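3.2 Sorting food words by kind and by use

The second task asked how speakers of the three varieties in our sample group everyday food words. Earlier work on Ritby suggested that its speakers group such words by how the food is prepared, while Wunalport speakers follow botanical kind more closely. We tested this with a set of 80 printed words, presented in the local spelling. Each of the 416 participants sorted the full set once, with no limit on the number of groups, and then gave each group a short name. Sessions in Ukenden were held in the afternoon; sessions elsewhere were held at a time of the participant's choosing.

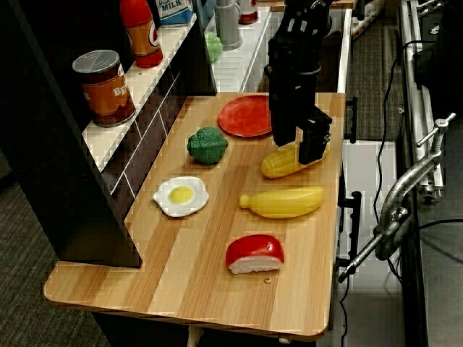
Do speakers of the three varieties place the word for corn in the same group? Most speakers in Wunalport placed it with the vegetables, but Ritby speakers more often placed it with the grains, and the Ukenden sample was split between the two.

The split in Ukenden followed age. Older participants used the grain group and often named it with the local word for flour. Younger participants used a broad group named "sides" or "with dinner." Word frequency, taken from the Sithole word list, did not predict the choice once age had been entered in the model. We dropped 21 words from the cluster analysis because they were left unsorted too often in at least one variety. Most of these were loanwords for baked goods.

Figure 4. Food items of the kinds named in the word set.

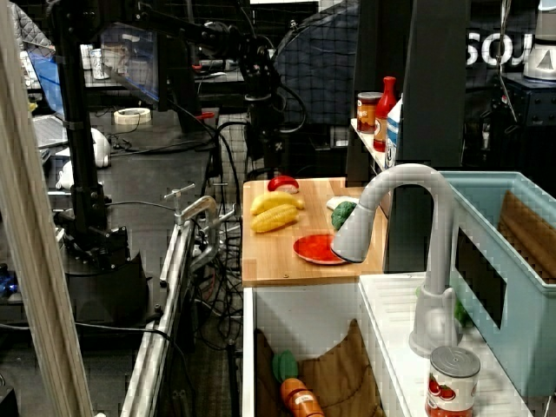
Group names were coded separately from group contents. A name was coded as a kind name if it referred to a class of plant or animal, and as a use name if it referred to a meal, a dish or a way of cooking. Color names were rare, although color would be an easy basis for grouping some of the items: the banana and the ear of corn in Figure 4 are both yellow, and the broccoli is green. Only in Wunalport did any participant use a color name for more than one group. Names that fit neither code, such as "things I like," were set aside and are listed in the appendix.

Agreement between the two coders was high for kind names and lower for use names, where short labels such as "hot" or "cold" were hard to place. These were settled by discussion. Up to 50 names per variety needed this step, most of them from the Ritby sample. The effect of variety on group contents remained when the disputed names were left out. Results for the tool words are given in Section 3.3.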